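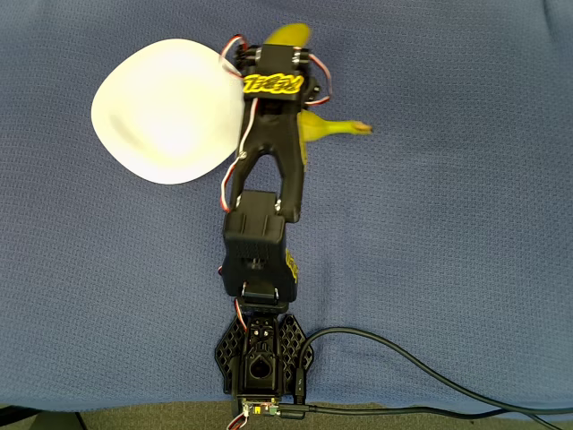 Stosatby Campaign Book

The Stosatby Campaign Book is a setting book for tabletop roleplaying. It describes the island city of Stosatby, the school of bell-mages on its northern hill, and the old quarrel between this school and the River Court of Undness. You can play it with any rules your group already knows.

What is in the book

Softcover, A5, 2655 entries in small print
46 characters with portraits and secrets
13 maps in black and white
One folded map of the harbour
Index by Glenys Parry

The world in short

Every mage in Stosatby is bound to one bell. When the bell rings, the mage must answer, also in the middle of the night. The Vedo are the keepers who repair the bells and write down who rang them. They cannot do magic themselves, and for this the students often laugh at them, until they need a bell repaired. In the second part of the book the players learn why the Bevan bell has been silent for nearly 40 years. Game masters should read this part alone.

Which players is it for?

We recommend it for groups of three to six players, from twelve years. Some chapters speak about drowning and about the loss of family. They carry a small wave next to the title, so you can leave them out.

About this edition

The text is by Aled James, who also drew the maps. In this second edition the chapter on Undness is longer and the names of the months are corrected. If you own the first edition, your old characters stay valid, but the ferry prices on the harbour map are different.

Delivery

We send the book in a flat cardboard envelope. Orders that arrive before 2 p.m. leave on the same working day. The next printing is planned for February. Please write to us before you return a book, and tell us your order number.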